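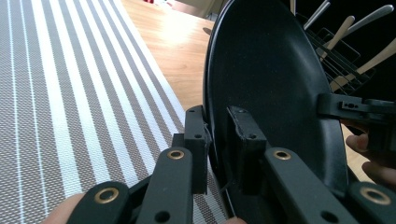
Wendano Wool Felt Pan Protectors, Set of Two
Item 3212
$19.00 per set

Color: Charcoal / Oatmeal / Moss / Rust (back in September)
Size: Small / Medium / Large

Add to cart | Save for later | Ask me a question

I stacked my frying pans bare for years. Big one on the bottom, middle one in that, little one on top, and a lid balanced on the whole pile like a hat. Every time I wanted the big one I'd drag it out from under the others and hear that awful scrape, and I'd think, well, I should really put something in between those. Then I'd close the cabinet and forget until supper the next day. Paper towels helped for a while, but they slide around and then somebody uses them to wipe the counter (me, I used them to wipe the counter).

So I started cutting up an old wool blanket, and the blanket turned into a proper felt, and the proper felt turned into this page. I'm Birdie Achterberg, I run this little shop, and I've been making the Wendano protectors longer than anything else I sell except the pot holders.

What you get

Two pieces of thick pressed wool felt, each cut in a star shape with eight arms. The middle lies flat on the bottom of the pan and the arms bend up along the sides and over the rim, so the next pan never touches the cooking surface. There's a small cotton loop stitched to one arm so you can hang the pair on a hook when the pans are all out at once, which at my house is Thanksgiving and pretty much only Thanksgiving.

The felt is wool all the way through, no glue and no backing. It comes from the Doucet mill in big heavy rolls and I cut it here on my own table. It's stiff when it's new! That's normal. Leave it in the stack for a couple of weeks and it takes on the shape of your pan, and after that it pretty much drops into place by itself.

Picking a size

Measure across the top of the pan, rim to rim, and leave the handle out of it. The number stamped on the bottom of a lot of pans is the top measurement too, but I've seen it go the other way, so get the tape measure out.

Small: pans up to 8 inches
Medium: pans from 9 to 11 inches
Large: 12 inches and up, also good for woks and wide saute pans

If you're between sizes, go up. A bit of felt poking over the edge does no harm, and a short arm leaves the rim bare, and the rim is where the pan above likes to sit. You can trim the arms with kitchen scissors and the felt won't fray. I'd cut off less than you think you need and try it in the pan first.

One protector goes between two pans. That means a set takes care of a stack of three, and a stack of four needs one more, which I sell by itself under the Ellura name in case you're wondering why there are two listings. Same felt, same shape, older label. I had a lot of labels printed.

What they're good for

Nonstick pans, first of all. That's what most of you are buying them for, judging by my mail. They're just as good with enamel, with the nice mixing bowls, and with the baking dishes you got from your mother and would like to pass on in one piece. I keep one under my big stoneware bowl so it doesn't grind on the shelf.

Cast iron is fine as long as it's dry. Wool holds on to moisture, and a skillet put away damp under felt will give you a rust ring by the end of the week. Warm the pan on the stove for a minute after you wash it, let it cool all the way down, then stack.

Please don't use them as trivets. I know, they look like trivets. The small ones look exactly like trivets. But I haven't made them for hot pans and I don't want to tell you how they'd do.

Washing

Cool water, a drop of dish soap, squeeze (don't wring), then lay flat on a towel. Keep them out of the dryer. I put a large through a hot cycle once and it came out fitting an egg pan. If it's only crumbs, take it out on the porch and whack it against the railing.

Grease spots: cornstarch overnight, brush off in the morning, then wash as usual. Charcoal hides just about everything. Oatmeal is the prettiest and you'll regret it if you fry a lot of bacon.

Weight and shipping

A medium set weighs 158 grams packed, so it goes out as a regular small parcel. I ship twice a week. Flat in a paper envelope, no plastic, with a card showing the washing directions in case you lose this page.

Returns are easy: send them back within 57 days, clean and untrimmed, and I'll refund the set. Trimmed ones I can't take, sorry.

A few things people write to me about

Will it smell like wool? A little, when you first open it, and more if it gets wet. It airs out.

Does the color rub off? I've never had it happen on a pan. Rust did leave a pinkish tint on a white dish towel in the first wash, so wash that one alone.

Can I get a square one? For griddles, yes, write to me with the measurements. It takes me a little longer and the price is the same up to 12 inches a side.

Goes well with

Stindunska linen dish towels, natural stripe
Ellura single pan protector, all sizes
Wendano pot holders, pair

Page last updated March 14, 2022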